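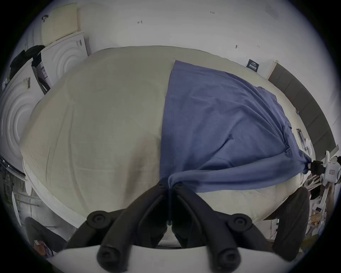 Last updated: February

Most of this month went into the segmenter for the bed-making demos. The policy gets all the attention, but the thing that decides whether a training run is any good is where we cut the recordings, and until recently we cut them with a threshold on gripper width. Below the threshold, the hand is holding cloth. Above it, it isn't.

That works for mugs. A folded corner of a sheet and a single layer of the same sheet differ by a couple of millimeters at the fingertips, and the soft pads swallow most of it. The old code reported a grasp whenever the fingers closed, cloth or no cloth. Nusrat Bhattacharjee went through 300 episodes by hand and found the cut points wrong in 18 percent of them, nearly all on two-handed pulls, where one side regrips while the other holds tension.

The new version, which lives in Skirnard next to the old one, does three things:

1. Runs the width signal through a median filter and looks at its derivative, so a slow squeeze no longer counts as an event.
2. Takes optical flow in a small patch between the fingertips. If the patch moves with the hand, something is held.
3. Aligns both hands on one clock before labeling anything.

Step 3 was the expensive one. The left and right streams drifted apart by up to 3 frames over a long episode – enough to put a regrip on the wrong side of a pull. Brian Mrema traced it to our exporter, which stamped frames on write instead of on capture. The fix was four lines. Finding it took most of a week.

I reran the full set of 925 episodes overnight. The two-handed cuts look right wherever I have checked, and the flow test fails in one predictable way: plain cloth with no folds has nothing to track. Wrinkles help. A flat, stretched sheet gives a patch of noise, and the code now marks those spans as unknown and leaves them out of training.

Next is the planner side. It still assumes a corner is a point, and with a bunched corner the estimate wanders along the nearest fold. I have a branch that keeps several candidates and drops them as the edge comes into view. It is slow, and it leaks memory on episodes longer than a few minutes. I'll post the numbers when it runs to completion.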